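Home | Features | Workshop | Materials | Subscribe

Panels, Posts and a Patterned Corner
By Sihan Hao | November

The desk booth is an old idea: a work surface, two upright panels, and a corner post that holds everything square. Gerholm, a small shop in Purnilley, has made 82 of them, and its builders have firm views on what goes wrong.

Most of it happens at the post. Grooved metal profile is easy to cut and easy to bolt, but the slot has to suit the panel. Henk Maes, who runs the saw bench, allows a gap of 3 mm where the panel sits in the groove. Less than that and printed sheet bows in a warm room. More, and it rattles each time someone leans on the table.

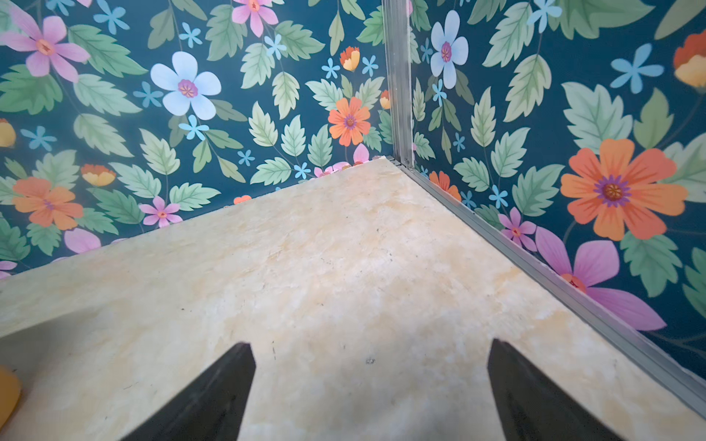 Pattern brings its own problems. A large floral repeats at long intervals, and both panels must be cut from the same run if the flowers are to agree in scale and color. Gerholm orders its print in rolls 900 mm wide and trims from the outer side, which keeps the cleaner edge for the corner. Dark grounds show scratches along the cut, so the edges go into the profile before the protective film comes off.

Tabletops are chosen last. A cream or beige marbled surface hides dust and crumbs better than plain white, and it reflects enough light to offset a dark wall. Kjell Åberg, who handles finishing, wipes it with a damp cloth and mild soap. He keeps solvents away from the print altogether.

Assembly takes 51 minutes with two people. The rails go on loose, the panels drop in, and the corner fitting is tightened only after both diagonals have been measured. Maes checks the bolts again the next morning.

We use cookies to remember your reading preferences. Accept | Manage settings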